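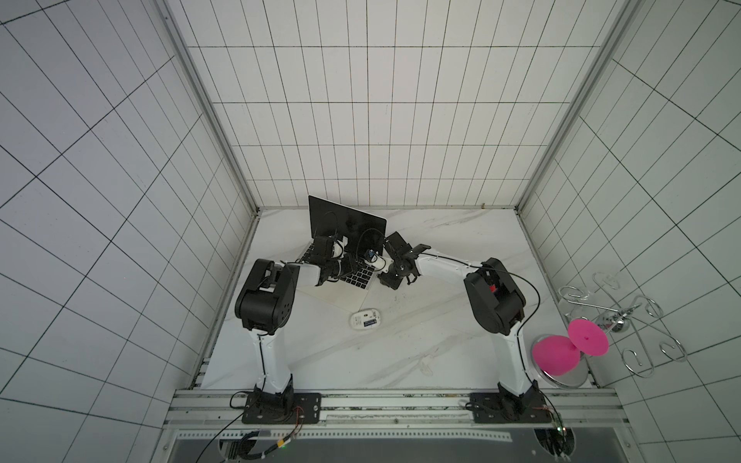

Laptop care

Laptop care is the routine cleaning, handling and storage of a portable computer and the small devices used with it, chiefly the mouse. It is distinct from repair, which involves opening the case, and from software maintenance. In offices, libraries and schools the work is normally done at the desk where the computer is used, and it requires few supplies.

Construction

A laptop consists of two main parts joined by a hinge. The lid holds the screen, and the base holds the keyboard, the touchpad, the battery and most of the electronics. The base is often silver or gray and the keys black, a combination on which dust and crumbs show readily between the rows and skin oils show on the keycaps. Ports for power and accessories are placed along the sides or, less often, at the back.

The hinge carries the weight of the lid each time the computer is opened. Lifting the lid from one corner twists the screen panel and over time loosens the hinge on that side. Most printed guidance therefore recommends opening the lid from the center of its front edge.

Cleaning

The computer is shut down and disconnected from power before cleaning. Loose material is removed from the keyboard first, either by turning the open laptop on its side and tapping the base lightly or by using a soft brush. Compressed air is applied in short bursts with the can held upright. Keycaps are wiped with a cloth dampened slightly with water or isopropyl alcohol. Liquid is never applied directly to the keys.

The screen is treated separately. A dry microfiber cloth removes dust, and a second cloth, barely damp with distilled water, removes fingerprints. Household glass cleaners that contain ammonia can damage some screen coatings. Dark, switched-off screens show smears more clearly than lit ones, and cleaning is easier in this state.

Vents on the underside and along the rear edge are brushed outward. A laptop used on a bed or carpet collects lint in these openings more quickly than one kept on a hard surface.

Mouse

An optical mouse has no rolling ball and needs little attention. The mouse is turned over and the sensor opening is cleared with a dry cotton swab. The low-friction pads, usually called feet or glides, pick up a film of grime from the desk that makes movement uneven; this is wiped off with a damp cloth. White mice discolor at the points where the fingers rest. Labels on the underside, which may give the model and serial number, are kept dry so that they remain legible.

Polished stone, glass and glossy tile may interfere with tracking on some optical models. A plain mat corrects the problem in most cases. Strongly patterned surfaces may also cause the pointer to jump.

Cables and placement

Cables are routed behind or to the side of the computer. A cable that passes across the front of the screen or over the keyboard is easily caught in the lid when it is closed, and even a thin cord trapped in this way can crack the display. Loose loops near the edge of a work surface are gathered with a reusable tie. Adapters are unplugged by the connector and not by the cord.

Desk surfaces that can be wiped clean, such as laminate, tile and sealed stone, are preferred for shared computers. Grout lines and seams hold dust and are brushed before the computer is set down.

Schedules in shared settings

Practice varies by institution. The Purba training center cleans the keyboards of its shared laptops every 9 days and inspects hinges and cables every 30 days. Its procedure, written by Herman Mandagi and last revised on 08/04/2025, assigns 2 cloths to each workstation, one for the screen and one for the keys, and prohibits exchanging them. An annual inspection of vents and power adapters takes place in January, when classes are not in session.

The Skundari reading room follows a shorter procedure limited to keys, touchpads and mice. Screens there are cleaned only on request.

Storage

Laptops left unused for long periods are stored closed, in a dry place, with the battery partly charged. The keyboard is checked before the lid is shut, as a pen or a memory card left on the keys can break the screen. A battery-powered mouse is switched off, and removable cells are taken out and kept separately to prevent damage from leakage.

See also

Computer keyboard
Optical mouse
Cable management
Microfiber cloth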